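The Sorting Table

My grandmother sorted buttons in the factory of Viledetti, and when I was small I believed it was the saddest work in the world. Now I am a woman of middle age and I sort things too, on the night turn at Plomer, in the long room behind the loading doors. I must say she never complained, and I begin to understand her.

The table is covered in brown, with blue tape on it that makes squares. When I came here in June I was told only that each thing has its square. I learned them like one learns the streets of a new town. The green belt was the river, of course, and the blue bin was the sea. The two plates, the yellow and the pale one, I called the islands, and I wrote about them to my sister as if I lived there.

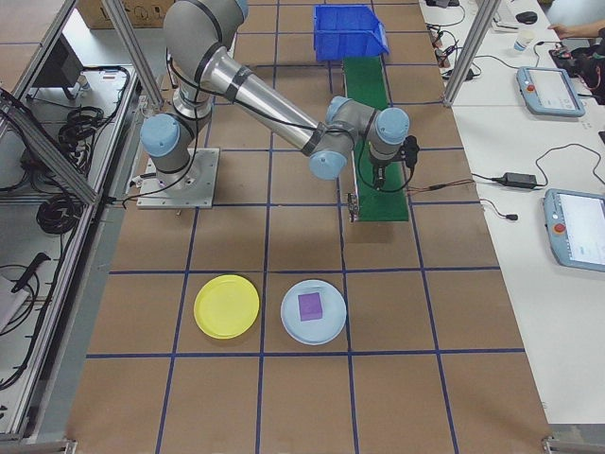

She wrote back and asked who was the king of the islands. I answered that it was a purple cube, a quiet king, and that the yellow island had no king and seemed content. My sister is a serious person, she works with the accounts at Bergeron, but after this letter she always asked for news from the court.

So I began to keep a notebook. Each night I put one line in it, before the tea at 2. "The king has moved house." "Fog on the river." In the spring I had 90 lines, and I was a little ashamed, and also a little proud – it was more than I had ever written in English.

Then came the story of the yellow sponge. I had thought of it at first as a boat, but a boat should have a straight nose, and the sponge lay crooked on the green like a person who sleeps badly in a train. I decided that it was a traveller. 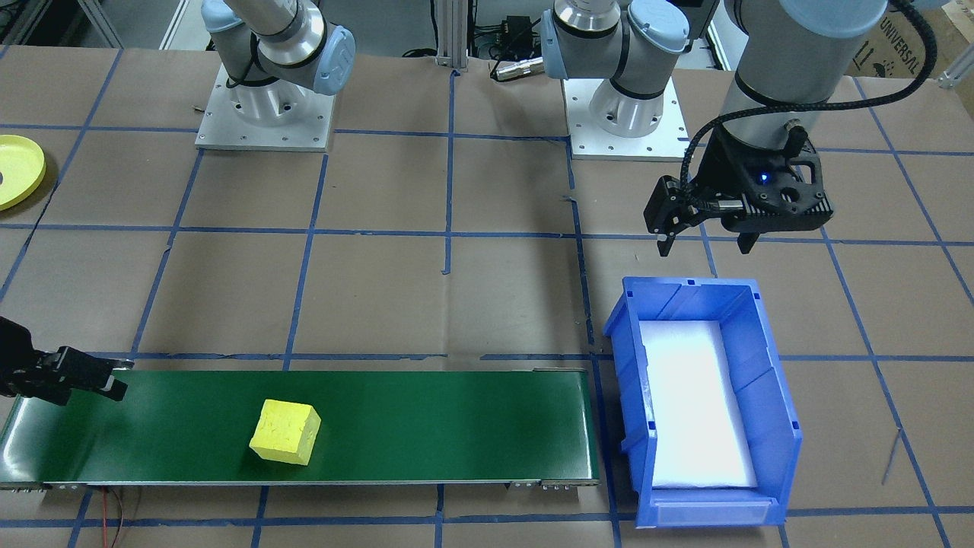 I wrote to my sister that the traveller came from far away, from the button factory, and carried a message for the king. She wanted to know what the message said. For three nights I could not answer her. I drank my tea and I thought of my grandmother, of her tin with the lid that did not close, and of how she would hold up one button to the lamp before she let it go.

On the fourth night I wrote it down. The message said that the buttons were all in their places, and that she sent her greetings.

My sister telephoned in the morning, when I was still in my coat.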